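The Great Cable Sort-Out

I finally gave in this April and tackled the cable drawer. It had been swallowing leads since we moved to Skevbridge, and I swear they breed in there. I set up at the pale table by the wall, put the kettle on and got going!

Thin white wires bunched together, with a clear plastic tub behind. The loops always spring out at the top, whatever you do.

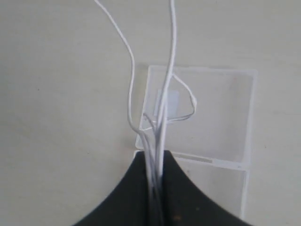 How tightly should you wind a thin cable? Loosely enough that you could slip a finger through the coil, and never with a sharp bend near the plug.

On to the earphones. I'm a big fan of small see-through bags (I bought a pack of 28 and have nearly run out), and these white ones were still in a proper tangle on top of theirs. 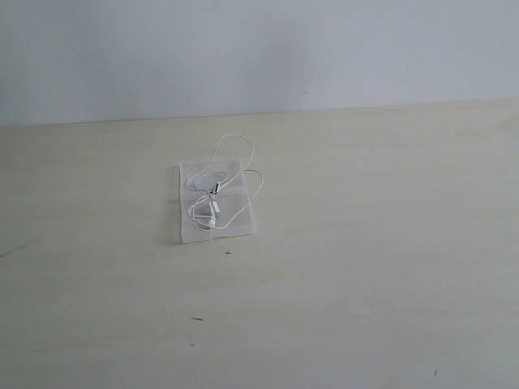 Eirlys Gape wrote to say she gave up on bags years ago and keeps hers in old glasses cases, one pair to a case, with the plugs tucked in last.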